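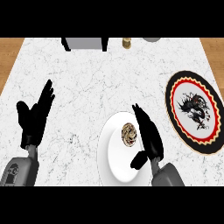

Chapter 7
When the Hand Does Not Stop

September - by Stavros Krasniqi

Search this book Enter keyword Go

At the Lukdale test kitchen, a robot with two arms had to lift a small dish from a dinner plate. In simulation the task went well for 300 runs. On the real table, the right hand closed on the dish and continued to close. The dish broke, and one piece cut the sleeve of the operator, Bernadette Nakamura. She was not hurt.

The log showed two faults. The force limit had been set for the simulated hand and was never changed for the real one. Also, the stop signal reached only the left arm - the right arm waited for a message which did not come.

In this chapter we study how such faults pass through testing. We begin with force limits, then we look at the stop circuit. Before you read further, write down what you would check first.

Related items
The Jakstead Gripper Recall
Stop Circuits for Two Arms
Luangrath: Notes on Safe Force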